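Workshop notebook, June, second entry
5 min read

Back at the bench after lunch. The Sasby loom is still dropping picks on the left side and I've spent most of the morning under it with a torch in my teeth, so if my handwriting in the paper copy looks like a spider fell in the ink, that's why.

Where we'd got to: the blanket for the Prikumdale order was going along nicely until the end of the second repeat, then I started getting a loose selvedge, then little floats where the weft wasn't being caught. My first thought was the tie-up. Checked it twice against the draft and it's fine. Second thought was that I'd threaded a heddle wrong, but a threading mistake would have been there from the very first inch, and the first inch is lovely! So it's something that has changed since.

Counted the warp again (I know, I know) and it's all there, 185 ends across, with the doubled ones at both edges. Sleyed properly too. What I did find is that the left side of the warp is noticeably slacker than the right. Press your palm flat on it behind the beater and you can feel it go soft, like the middle of an old mattress. A slack end doesn't lift cleanly, the shed doesn't clear, and the shuttle sails over the top of threads it ought to go under.

I think I know how it happened, too. When I beamed on I ran out of the good brown paper and finished off with the thin stuff from the packing drawer. The thin stuff has crept inwards on the left, so the last few turns have sunk down between the layers underneath. Entirely my own doing. I even remember thinking "that'll be all right".

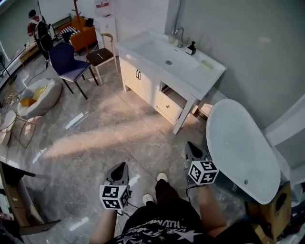
So, two choices. One is to cut off, retie and lose a fair bit of warp, and I don't want to, with that wool being the price it is. The other is to wind the whole lot forward, pack the back beam properly with the wooden slats and wind it on again under tension. That's a two-person job and a slow one, but it saves the yarn. I'm going with the slats.

Meanwhile I've hung weights off the slack section to see if that would see me through to the end of the repeat. Started with 80 grams on each little bundle, using the fishing weights out of the biscuit tin, and it was better but still dropping the odd one. Doubled it and the floats stopped. I wove a hand's width like that and the cloth is decent, but the weighted side is beating down closer than the other, and you can see the stripes starting to climb to the right. Fine for a sample, no good for a blanket somebody's paying for. I'll unpick that bit tomorrow.

Notes on yarn while I'm here. The Trunon wool (the dark heathery one, lot 2788) is hairier than the last lot and it clings to its neighbours something rotten. If you're using it, open the shed, give the beater a little tap, then throw. The Sastry cotton behaves itself beautifully by comparison and I'd happily use it for every warp from now until I retire, only it's no use at all for blankets.

Finished length so far, measured off tension, is 43 inches. The draft says I should be a touch longer than that by now, so I'm beating harder than I planned, probably out of temper. Must ease off.

The squeak in the second treadle is back as well. Candle wax on the pivot quietened it for an afternoon last time. I'd like to try a leather washer if there's a scrap left in the offcuts box, and if anybody has already used up that nice thick piece, please own up.

To do before the next session:
- find the slats (behind the warping mill, I think, or under the stairs)
- new roll of brown paper, the heavy sort
- unpick the weighted bit back to the last good stripe
- wax on the treadle, washer if there's one to be had
- somebody to hold the warp while I wind, an hour or so, tea provided

Quarter past four now, and I've still got bobbins to wind for the scarf warp on the little loom, so I'm leaving the weights where they are overnight. Mind your shins if you're going round the back.

Contact | © Sasby Weaving Workshop | Back to top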